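Call for participants: teleoperated grasping of soft retail packaging

Kirnenik Laboratory, Manipulation Group
Posted 9/29/19

We are recruiting adults for a study on how operators choose grasp points on soft and taped packages when the only visual feedback comes from a camera at the wrist. Results will be used to revise the grasp labeling method described in our earlier report (Dobre and Barbosa, Clastum series).

Requirements
Age 19 or older. Normal or corrected vision. Full use of both hands. No prior experience with robots is needed. Persons who took part in the February pilot are not eligible.

Procedure
Each participant attends 4 sessions of roughly 49 minutes. The first session covers training on the hand controller and a short calibration. In the remaining sessions the participant directs a two-finger gripper to pick up, turn and set down packaged goods on a tabletop. The set includes printed packs, where surface artwork and glossy tape make edges harder to judge. Grasp attempts are scored for slip, contact position and time to first contact.
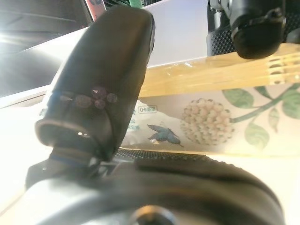 Participants may stop at any point without giving a reason. Controller input and wrist video are stored under a number and kept apart from contact details. Faces and voices are not recorded.

Compensation
$100, paid after the final session. Partial attendance is paid per session completed.

Location
Ultden Building, Cordeiro entrance. Parking is available behind the building.

To apply, send your name, age, dominant hand and available hours to Maiara Barbosa at the group office. Questions about the protocol go to Ionuț Dobre, principal investigator. Applicants will receive a reply whether or not a place is open.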